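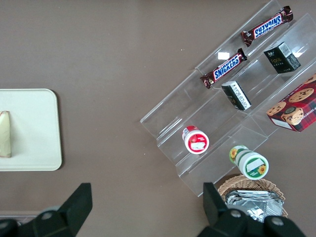
# The snack shelf, a progress report

I bought a tiered acrylic display stand in March, and I'd like to say I had a plan for it. What I had was a coupon with three hours left on it and a belief, which comes over me every spring, that my problem is a shortage of containers. The stand is from Nidier, it's clear, it has steps, and in the listing it was full of tiny perfume bottles lined up like a choir. I own one perfume. It was a gift and it smells like a dentist's waiting room.

So the stand lived in its box in the hall closet until last week, when I ran out of room in what my household calls the snack drawer and what a surveyor would call a landslide. You opened it an inch, something fell down the back, and you closed it again and ate toast.

## What went on it

Snickers, to begin with. They fit the steps if you lay them flat, and they look strangely important up there, like something you'd have to ask a clerk to unlock. I put two out and felt like the proprietor of a very small airport shop.

The trouble with a see-through stand is that it shows you everything. In the drawer a candy bar was a rumor. On the stand it's an exhibit, and I walk past the exhibit on my way to the coffee maker, the sink, the back door and, as of this week, on my way to places that aren't past it at all.

There's also a small black box up there that says "Face" on it in gold, in lettering so faint it seems to be having second thoughts. It isn't a snack. It was homeless, it was the right size for the step, and now I've seen it there for so many days that the shelf looks wrong without it. This is how my whole house got decorated.

## The tray

The tray was meant to be the serious part. It's cream, rounded at the corners, with a bit of a rim, and I paid real money for it at Hellwig during their moving sale (they moved across the parking lot). The theory of a tray is that a pile of stuff on a table is a mess, but the same pile on a tray is an arrangement. I've read this in enough magazines that I accept it the way I accept gravity.

In practice I can't bring myself to put things on it. It looks so calm with next to nothing there. I set one wedge-shaped thing down over by the edge and stood back, and that was plenty, and I've been defending the remaining acreage ever since. Mail has tried to land on it. Keys have tried. I've moved them to the counter, where there's now a pile of mail and keys, not on a tray, and therefore a mess.

I suppose I could buy a second tray for the counter. I've looked. Hellwig has them in gray.

## The basket

Everybody who writes about tidying owns a wicker basket, so I got one out too. Mine came from a shop called Ollel that I'm fairly sure sold only wicker baskets and one kind of soap. It's closed now. I think about their rent sometimes.

The job of the basket is overflow. Anything that doesn't suit the steps and isn't dignified enough for the tray is supposed to go in there and be charming in a heap. I have mixed feelings about this. A basket is a drawer with better press. Give it a month and there'll be a loose battery in the bottom, and a ketchup packet, and a key to a bike lock from two bikes ago.

But it keeps its place down at the corner of the table, it doesn't shine, and it doesn't need wiping -- which brings me to the next part.

## Acrylic, a complaint

Every fingerprint. Every one. I polished the stand with the cloth that came with my glasses and then picked it up to admire it, thereby putting on ten new ones. It catches light along all the edges, and that's lovely if you've just cleaned it and an indictment if you haven't. There's one panel that throws a bright spot whenever the light is on, and I spent a good minute trying to peel it off before I understood it was the light.

I've also learned that it can't go square to the table. I tried. Lined up straight it looks like an office supply. Turned on the diagonal it looks like I meant something by it, and it also means the steps run down toward my chair, so I didn't fight it very hard.

## Where things stand

The taupe-brown table is the one part of this I haven't tried to improve. It hides crumbs and it came with the house. I did price a new one from Predholm, in a color they call Oat, and then I saw the delivery fee and felt a sudden warmth toward the old one.

The drawer, meanwhile, is nearly empty. I pulled it all the way out for the first time in years and found a recipe card stuck to the back panel, for a casserole that calls for 3000 calories' worth of cheese by my math, and a takeout menu from a place that became a bank. I wiped the drawer down. I lined it with paper. It looked so nice that I closed it very gently, and I've been trying to decide what to keep in there.

Batteries, probably. Or the perfume.

If anyone has a way to clean acrylic without touching it, the comments are open. Also if anyone wants a gray tray, I may have ordered two by accident.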